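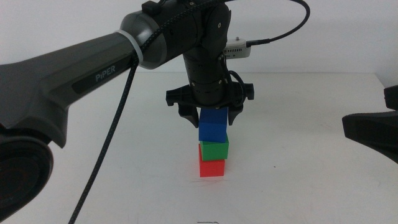

The colored cubes are the part of our play materials program where your grant was used most, so I begin this report with them. In August we received the second half of the order from Gavalas, and from that day all the sets have been complete. The cubes come in plain, strong colors, and we ask the groups to build first with only three of them: red at the base, green on it, and blue on top. It is a very small tower, but the blue one is easily put a little turned against the others, and then the child has something to look at and to correct. We chose sharp edges over rounded ones for this reason. A turned cube is easy to see when the edges are sharp.

**Progress report to the Raltwood Fund, second period**
Prepared by Angeliki Tsakiris, program coordinator, Otine Learning Materials
24th October

## What was done in this period

The plan had 400 cubes for the lending collection. All of them are now received, checked and marked in our list. We have packed them into cloth bags, and each bag has a card with the building tasks. The text of the cards was written by Evdokia Chrysikopoulos, and she has also tested them with two kindergarten groups in Roltov. After the first test she made the sentences shorter and changed the order of the tasks. The tower of three colors was before at number five, and it is now number one, as the teachers told us that they always began with it anyway.

Until now 172 cubes have been lent out. The other cubes stay in our storage room until the winter round of lending, which is smaller than the first one and will go mostly to the village schools. I had hoped to start this round earlier. The delay comes from the cards, which had to be printed a second time after the changes, and I take the responsibility for this.

## What we have learned about the materials

The teachers write to us in a small notebook that travels with each bag. Their remarks are mostly practical. I give here the ones that have changed our work:

- A white or very light table is best. On a patterned tablecloth the younger children lose the edge of the lowest cube and put the second one too far out.
- The green and the blue are sometimes mixed up in the names, but not in the building. Evdokia has added a short naming game for this.
- The bags are too deep. Small hands cannot reach the bottom, and the children empty everything on the floor. For the next bags we will use a wider and lower form.
- Some groups want a fourth color. We have discussed it and decided to wait, because all the cards would need to be changed again.

One teacher in Roltov also asked if the tower could be built the other way, with the blue at the base. This is of course possible, and it became the second card. The children must read the order from the drawing and cannot repeat it from memory.

## Money

From the amount for printing we have used 225 euros, including the second printing of the cards. There remain 107 euros in this line, and I ask your permission to use them for the fabric of the new bags. The work of sewing is already covered in our own budget, so there is no further cost for the fund. The line for the cubes is fully used and closed, and the invoices from Gavalas are in the attached folder.

## Next steps

Before the winter round we will sew the wider bags and move the cubes from the old ones. Evdokia will visit the village schools and show the first three cards to the teachers there. She prefers to do this in person, and I agree with her, although it takes more days than sending a letter.

I would be grateful for your answer about the fabric as soon as it is convenient, as the shop keeps the color for us only for a short time.

With kind regards,
Angeliki Tsakiris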